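Search the magazine
Enter keyword or place

November
By the features desk

The slow bus over to Vamton

Two buses a day. That's it. One leaves Lelstead at 6:40 in the morning, the other when the driver has finished his coffee, and if you miss both you're sleeping in Lelstead, which has one hotel and a very loud fridge in the hallway.

I'd been told to take the highway. Everyone takes the highway. Faster, flatter, a gas station every so often. But the old road climbs up past Jundville and over the ridge, 232 bends by the driver's count, and I wanted the bends. Regretted it by bend 17. Window seat, bag on my knees, a crate of onions sliding back and forth in the aisle.

Jundville is a stop of maybe ten minutes. Long enough for a fried pastry and the restroom, not both. Then up. Trees give out, then the fences, then the phone signal. Cold gets in round the door. Bring layers, I mean it, the heater is more of a rumor.

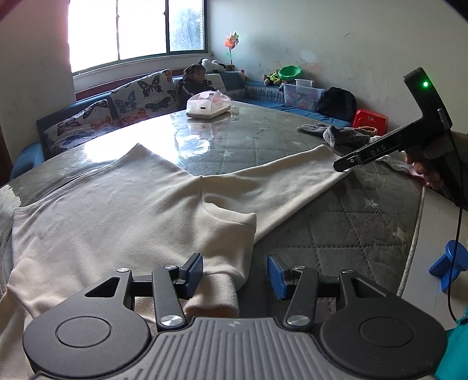
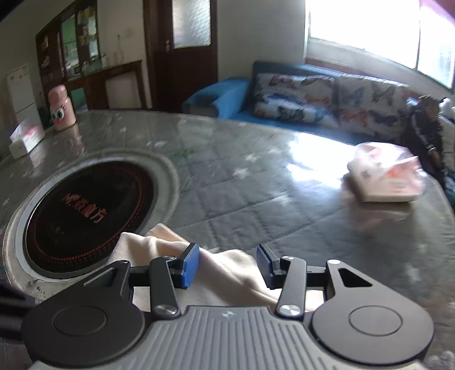
Can you do the trip in a day and get back the same night?
Only if you catch the 6:40 and turn around at Carhuamaca, skipping Vamton altogether. The last bus back goes through there mid-afternoon and it doesnt wait.

Carhuamaca is the one I'd get off for anyway. Some 30 houses, a church with a tin roof, a bakery that sells out before lunch. Walk behind the church and there's the whole valley, both sides, and the road you just came up looking like dropped string. I sat there an hour. Ate a roll. Dog came by, left.

Then down the far side, which is worse than the climb. Brakes smell. The man across from me slept through all of it, mouth open, hat on his chest.

Vamton comes at dusk. Not a pretty town, lets be fair, wide streets and a lot of tire shops, but the soup place by the depot stays open for the bus. Barley, potato, something green. Pay at the counter first. Ask for the room upstairs if it's late, the back one, the front one gets the trucks.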